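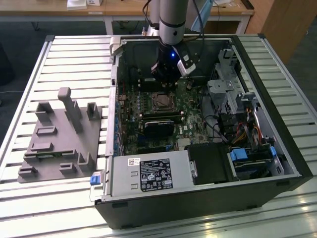

Wirenden Bench Kit for PC Teardown and Reassembly

Hi, I'm Oluwatosin, and I put this kit together with Neville Dawber after we got tired of rebuilding the same test setup every time we wanted to try a new policy on computer parts. If your lab works on contact-rich manipulation (memory, cards, cables, all the fiddly stuff), this page is for you. It covers what ships, what we learned using it, and what you'll have to bring yourself.

What the kit is for

We wanted a task that was annoying in the way real repair work is annoying. Pegs and holes are fine for a first paper, but a desktop tower lying open on its side gives you tight walls, latches, floppy cables drooping into the workspace, and a board you really don't want to lean on! The gripper has to come down past the drive cage and the cables without snagging, and a lot of methods that look great on a flat table fall apart right there.

The main result so far

Our dataset, which we named Gurberg, has 2643 teleoperated episodes recorded on this bench. Of those, 1458 are memory module work (pulling, seating, re-seating after a bad first try), and the rest are spread over cards, drive carriers and cable routing. We trained the same policy twice, once on wrist view only and once with a fixed overhead view added. On memory seating in a tower the policy hadn't met before, wrist view only got 52 percent of trials. I expected the second view to help a little everywhere. What we saw was a big jump in the approach, when the arm is finding its way into the case, and next to no change in the last bit of travel before contact. Neville had bet me lunch on exactly that, so I bought lunch.

The recovery episodes mattered more than either of us guessed. Take them out of training and the policy will push on a crooked module until the force limit trips. Leave them in and it backs off, straightens up and goes again. If you collect your own data, please keep your fumbles!

What's in the box

Gray 3D-printed fixture plate, with slots, ridges and upright posts
Print files for the plate, so you can make spares or move the posts
Mounting hardware for slotted aluminum platforms
Abeysekara, our calibration script, with a short setup guide
Access to the Gurberg episodes and the training configs
2 printed task cards, one for memory and one for drive carriers

What you bring

An arm, a gripper, a wrist sensor and a fixed camera. You also need a tower. We don't ship one, and I'd like you to use whatever old desktops you can find, because variety is the whole point. Take the cooler off before you start, it opens up a lot of room over the board.

Setting up

Bolt the plate down first and put the tower next to it, side panel off, open side facing up. Run the calibration before you load any parts. It takes a few minutes and wants steady light, so I do mine at 8 in the morning before the sun gets round to the window. Keep the gripper cable running up along the arm with enough slack for a full wrist turn. I skipped that once and lost an afternoon.

Known limits

The posts are plain printed plastic and will wear if you grind parts against them. Reprint when things start to wobble. Cable tasks are still weak, and I wouldn't build a paper on those episodes alone. The next version, Nollow, should add more of them, and we're aiming for June.

Ordering

Kits are made in small batches. Send us your arm model and the slot spacing of your platform and we'll match the hardware before it ships.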